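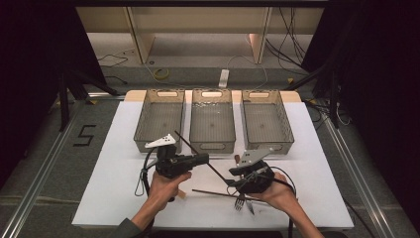 Gondton, October 9, 2026
Posted by the Association Office

Visitors > Association > Meetings > Minutes

Kellitz Valley Visitor Association
Minutes of the Autumn Members' Meeting

Held in the upstairs room of the Gondton ferry house. Members present from Gondton, Wemodside and the upper valley. Apologies were received from the campground at the dam and from two guesthouses on the lake road. A quorum was met and the chair opened the meeting.

1. Minutes of the last meeting

The minutes of the March meeting were read and approved with one correction. Under the item on parking, "lower lot" should read "upper lot." The lower lot belongs to the county and was not discussed.

2. Matters arising

The broken step at the Wemodside landing has been replaced. The county has not answered our second letter about the missing road sign at the Kellitz turnoff. Visitors are still driving past it and turning around in the sawmill yard, and the sawmill has asked again that something be done. The office will write a third time and send a copy to the sawmill.

The winter opening hours for the museum, which were left open in March, are dealt with under item 6.

3. Summer season

The office gave a short report. June was slow on account of the rain, and several walking groups canceled. July was better and August was full at most houses. Members from the upper valley said that their August guests stayed fewer nights than in past years and that many were passing through on the way to the pass. Gondton members had seen the opposite, with more families staying a full week.

There was some discussion of whether the bus timetable explains the difference. The last bus up the valley leaves Gondton before the evening ferry comes in, so anyone arriving on that ferry has to stay the night in town or pay for a taxi. The upper valley members asked that this be put to the bus company before the new timetable is printed. Agreed.

Complaints were few. Most concerned the public restrooms at the lake end, which were closed for part of July. One concerned a dog.

4. The Esteves path

The Esteves path runs from the Wemodside landing up through the old orchards to the chapel at Kellitz. The upper section was washed out in the spring and has been closed since. A contractor has looked at it and quoted $900 for the repair of the bank and the drain under the path. The price includes hauling stone from the quarry road but does not include new handrails.

A member asked whether the path could be moved uphill onto firmer ground. The landowner has been asked before and does not want walkers near the barns. The chair said that the present line is the one shown on the printed maps and it would be simpler to keep it.
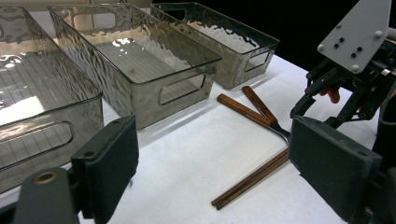
The handrails were then discussed. The old ones are iron and still sound at the lower end. It was felt that the upper end could be left without rails as long as the path is built back to its former width. One member did not agree and asked that this be recorded.

It was moved and seconded that the quote be accepted and the work done before the first snow if the contractor is free. If he is not, it will be the first job in spring. Carried.

The closure signs at both ends are to stay up until the office has walked the path. Guesthouses are asked to stop telling guests that they can "get around the side." There is no safe way around the side.

5. Printed map and valley guide

The office has 60 copies of the valley map left, all of them folded the old way. They will be used up over the winter at the Gondton counter only.

For the new map, the printer offers a better price at 200 copies and above. The changes to be made are:

- the Wemodside landing moved to its new position
- the bakery at Kellitz taken off (closed)
- the swimming place below the mill marked as unsupervised
- the spelling of the upper farm names corrected

Members with further corrections should mark them on an old map and hand it in at the counter. Please do not send them by phone.

The question of advertising on the back was raised again. Some members would like to pay for a box with their name and rates. Others said that rates go out of date within the year and that the back is needed for the ferry and bus information. It was decided to allow names and phone numbers in one list, same size for everyone, with no rates. The list will be in order of place, starting from the ferry and going up the valley.

A German version of the guide was requested by the hotel at the pier. The hotel will look into the cost of translation and report back.

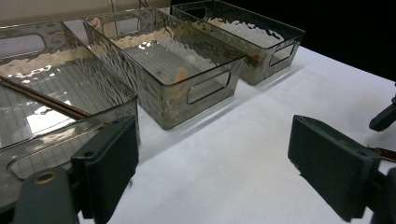 6. Winter opening

The ferry goes over to the winter schedule at the end of the month, with no evening crossing. The museum at Wemodside will open on weekends only, and by arrangement for groups. Groups of more than 30 will be asked to split into two, as the loom room does not hold more.

The ski bus will run from Gondton as before, stopping at the Kellitz turnoff on request. Drivers have asked that guests stand on the side with the shelter, and not across the road. Members are asked to pass this on.

Houses that will be open over the holidays should give their dates to the office before the end of the month. Last winter the list on the door was wrong for most of December and people were sent to houses that were locked.

7. Dues

Dues stay the same for next year. Three members have not paid for the current year and will get a reminder by mail.

8. Other business

The Wemodside members asked for a bench at the landing. The ferry company owns the ground and will be asked.

A request to hold the spring meeting in the upper valley, for once, was supported. The school hall at Kellitz was suggested. The office will find out if it can be heated.

A member reported that the trail counter near the quarry road has been turned to face the wall. It will be turned back.

9. Next meeting

In March, place to be announced. Items for the agenda should reach the office two weeks ahead.

The chair closed the meeting and thanked the ferry house for the use of the room.

This site uses cookies to remember your language and the last page you visited. By continuing you accept their use. Accept | Settings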